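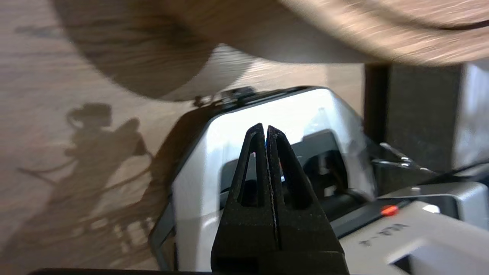
Lultance 2F
Two-finger gripper for bench and household trials
Supplied by Furnari. Page last revised 5/2/22.

Overview

The Lultance 2F is a parallel gripper for small robot arms working at table height. It is sold to workshops, repair rooms and teaching labs that want to find out which of their chores a machine can take over. It is not sold as a finished household helper, and the results further down this page should be read before ordering.

The fingers are black, with a matte surface, and narrow towards the tip. Long triangular openings run through each finger, so that part of the workpiece stays in view of the wrist camera during the last stage of an approach. With the fingers closed, only a thin seam is left between them.

Specification

Fingers: 2, parallel motion
Maximum opening: 40 mm
Moving weight with fingers: 488 g
Rated grip force: 9 N
Supply: 24 V DC
Camera: wrist-mounted, looking along the fingers
Finger change: two screws, hex key supplied
Control: position and force limit, set per task

Force is limited in the controller and again in the drive. The lower of the two settings applies. If the limit is reached before the commanded position, the gripper holds and reports "contact". It does not report what it has touched. That has to be worked out from the camera picture or from the known layout of the bench.

Which jobs it can do

The list below comes from trials at the Dağdelen workshop, run by Solomiia Shevchuk and Beat Hubmann. Each job was tried on a wooden bench with ordinary room lighting and no special fixtures. "Usable" means the workshop was willing to leave the job running with a person in the room. "Supervised" means a hand stayed near the stop button.

Picking up a folded cloth from a bare surface: usable
Pressing a large push button: usable
Moving a light plastic cup: usable
Placing a part into an open slot, wide clearance: supervised
Turning a small knob: supervised
Closing a hinged cover: supervised
Threading, tying or untangling: not recommended
Anything with liquid in an open vessel: not recommended

Working close to small machines

Most requests we receive are for tending a benchtop machine: loading it, pressing its controls, clearing it afterwards. The gripper is narrow enough to come down close to a rounded housing, but access is rarely the main difficulty. Three points need attention.

Pale housings. A white top surface under strong light can lose nearly all its detail in the camera picture. Lower the exposure before teaching positions, and do not rely on the edge of a white panel as a reference. A dark rim or an indicator light is a better one.

Metal brackets and screw heads. Bright lines on bare metal move as the arm moves. The contact check should be left on whenever the fingers pass within 5 mm of a bracket.

Shadows. On a light wooden bench the arm throws a clear shadow, and the shadow changes shape with every joint. Older versions of the detection software took this for an object. Version 9 masks it in most cases. A second lamp on the opposite side reduces the problem further.

Recessed openings remain the weak point. Once the tips are inside a dark cavity the camera contributes little, and the arm is working from taught positions alone. Liesl Kofler's note on blind insertion is included with the manual and gives the speeds we support.

Household use

We are asked regularly if the 2F can do the washing up or put away laundry. It can carry out parts of both if the items are laid out for it. Laying them out takes a person longer than the chore in most kitchens we have tried. Theresia Rüegg's test kitchen stopped using it for dishes in August and kept it for wiping down the worktop.

Compatible arms

Bilar 3 and Bilar 5, direct mounting
Other arms, with adapter plate (order separately)

In the box

Gripper body with fingers fitted
Spare finger pair
Wrist camera and bracket
Cable, 1.5 m
Hex key
Printed manual

Maintenance

Wipe the fingers with a dry cloth. Check the finger screws every 40 hours of running. Replace both fingers together if either tip is chipped. Solvents dull the surface and can soften the edges of the openings.

Technical questions go to Esperanza Kowalczyk at Furnari. Please give the arm model and software version, and a picture from the wrist camera if the problem concerns detection.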